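Galleries > Toys & Puzzles > Letter and Number Boards

Letter and Number Boards, Part Two

By Elaine Rangel
April 24, 2025

14 comments | 37 shares

I put up the first batch of puzzle boards in November, fully expecting three people to look at it, and instead my inbox filled up with people telling me about the board they had when they were four (and which piece went missing, and who they still blame for it!). So this is more of the same, with longer notes this time because so many of you asked for them. The numbers carry on from the last gallery. If you're new, all you need to know is that I love wooden letter and number puzzles, the kind where every piece has its own spot and you can hear it when it drops in.

100. The Odcombe tray

The first one I ever bought with my own money, from a church sale in the rain. Odcombe made these for schools, and they are thick, heavy things with capitals only. The letters have been handled so much that the edges feel like soap. The Q is a replacement and doesn't quite sit flat, and I've stopped trying to fix it. My niece learned her whole name on this tray and then refused to spell anything else for a month.

101. Letters and numbers together

I have such a soft spot for boards that mix the two. You get your alphabet, you get your numerals, and a child can wander from one to the other without anyone announcing that it's math now. Give me a light wooden frame and rows of pieces in blue, green, yellow, red and purple and I'm happy for the afternoon. The colors do so much of the work! Little ones will sort by color long before they care that a shape is called R, and they're learning how the shapes feel in the hand the whole time. I like to leave a board like this toward the back corner of a big table where it can be reached but isn't being pushed on anybody.

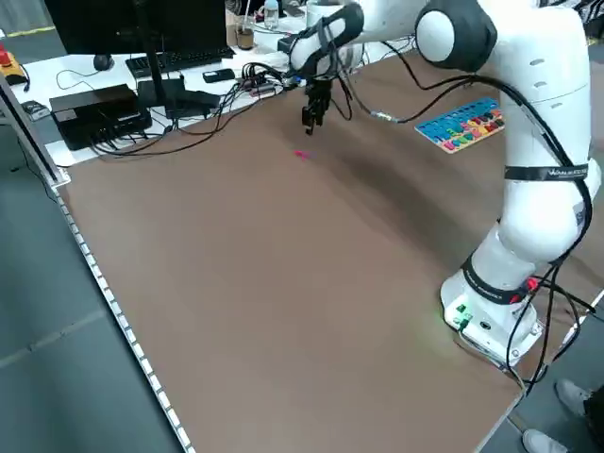
Picking up the pieces is half the fun, and the part grown-ups forget about. A thin letter lying flat on a smooth table is hard to get hold of when you're two. Watch a toddler go at an I or a 1 and you'll see the slide-it-to-the-edge trick, the fingernail trick, and the one where the whole palm comes down and everything goes on the floor. Pieces with knobs are easier, of course, and I keep some of both. My own rule is to take out only a few pieces at first and leave the rest in their places, so there's still a nice bright row to match against.

And please don't worry about the order. I get asked this a lot. If the 6 goes in before the 2, wonderful, the 6 is in.

102. Samby, with the lowercase letters

A present from my sister, and the one I'd save in a flood. Lowercase boards are harder to find than you'd think, and Samby did a lovely job with the g, which has a proper round tail. The b, d, p and q are a riot. On this board they're close enough in shape that a determined child can turn one over and jam it into the wrong spot, and mine all did. I've sanded the d twice. It smells faintly of oranges, and I have no explanation for that.

A few notes on looking after them

Wipe with a barely damp cloth and dry right away. I never soak a board, even a really grubby one, after what happened to my old Arruda (the backing came away in one long curl and I could have cried). Painted letters can take a bit more rubbing than stained ones, but go gently around the corners, where the color wears first. For storage I stand mine on edge like records with a piece of felt between each, and I put a wide elastic around any board whose letters like to jump out.

Lost pieces: trace the empty spot onto card, cut it out, check the fit, then use the card as your pattern. A scrap of light wood and a coping saw will get you most letters. S is a pain. So is 8, with those two little holes. Don't match the paint too hard, either; I rather like a board with one letter that's a shade off.

What I'm looking for next

Still hunting for a Dosetti number board, the long single-row kind. I saw one go at auction in a mixed box and I was outbid by somebody who I'm sure only wanted the spinning top. If you have one, even with gaps, write to me. I'd also love to hear from the reader who says she has a jar of 3000 loose wooden letters from a closed-down toy shop, because I have questions, and also a free table and a long weekend.

Part Three will be clocks and shape sorters, once I've cleared enough shelf to reach them.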